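Clesar Renews Harbor Drama "Zurnuvport" for a Second Season

Production moves to a larger stage in September; first season to repeat on Friday nights

ZURNUVPORT -- Clesar Television today confirmed that its weekly family drama "Zurnuvport" will return for a second season of 28 episodes. Filming is scheduled to begin in September at the company's Skosham stages and on location along the old ferry docks, where most of the outdoor scenes of the first season were shot.

The series follows the Baláž family, owners of a small ship repair yard that has been in debt since the death of its founder. In the closing episode of the first season, eldest daughter Irena Baláž signed over her share of the yard to her former fiancé, Viktor, without telling her mother. Her younger brother Milan found the signed papers and left town on the night ferry. The season ended before the family learned where he had gone.

The second season opens 8 months later. Viktor now runs the yard and has cut the night shift. Irena is working in the ferry office under her mother's maiden name. Milan returns in the second episode with a wife the family has never met and a claim on the land beneath the dry dock. The new episodes will also take up the question of who wrote the letters found in the founder's desk, a storyline that was left open when the first season was shortened by two episodes.

All principal cast members have signed for the full season. Six new roles have been created, among them Milan's wife, Dorota, and a harbor inspector who knew the founder as a young man. Casting for the role of the inspector is complete and will be announced separately. Open auditions for the smaller speaking parts drew 626 applicants, of whom 67 have been invited to a second reading. 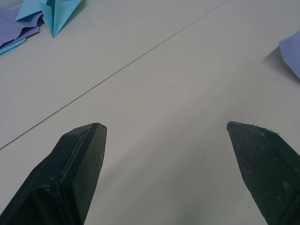
Viewers have made their wishes known since the finale, and in a letter to the network that Clesar has received permission to quote, Tarık Demirtaş wrote that he could accept Irena losing the yard but not "losing her brother over a piece of paper he was never meant to see," and asked that the two be given a proper conversation before any wedding takes place. The writing staff has confirmed that Irena and Milan will share a long scene early in the season. The company declined to say whether a wedding will follow.

The head writer and the lead director of the first season will both remain with the production. The writing staff has been expanded so that scripts for the first half of the season can be completed before filming starts. During the first season, several scripts were delivered in the same week they were filmed, and the company has adjusted its schedule accordingly.

The interior of the Baláž home will be rebuilt at Skosham on a larger plan, with the kitchen and the front hall joined as a single set. The ferry office, seen only from the street in the first season, will be a permanent interior. Exterior filming at the docks will take place on weekday mornings, and ferry passengers will continue to have full use of the east gate. Residents of the streets nearest the docks will receive written notice of any evening filming.

Clesar will repeat the complete first season on Friday nights at 9 p.m., two episodes at a time, in the weeks leading up to the new season. The repeats will include a longer version of the finale, with a scene between Irena and her mother that was removed from the original broadcast for time. Episodes will carry closed captions and will be available on the Clesar website the morning after they air.

The broadcast date of the second season premiere will be released once filming is under way. Weekly episode summaries will again be provided to television editors ahead of each broadcast. Editors are asked not to publish the final paragraph of any summary marked "Hold" until the episode has aired.

About Clesar Television

Clesar Television produces and broadcasts serial drama, light comedy and family programming from its stages at Skosham.

Press contact: Clesar Television, Press Office, Skosham Stages. Requests for interviews with cast members should be made in writing and should name the publication and the intended date of use.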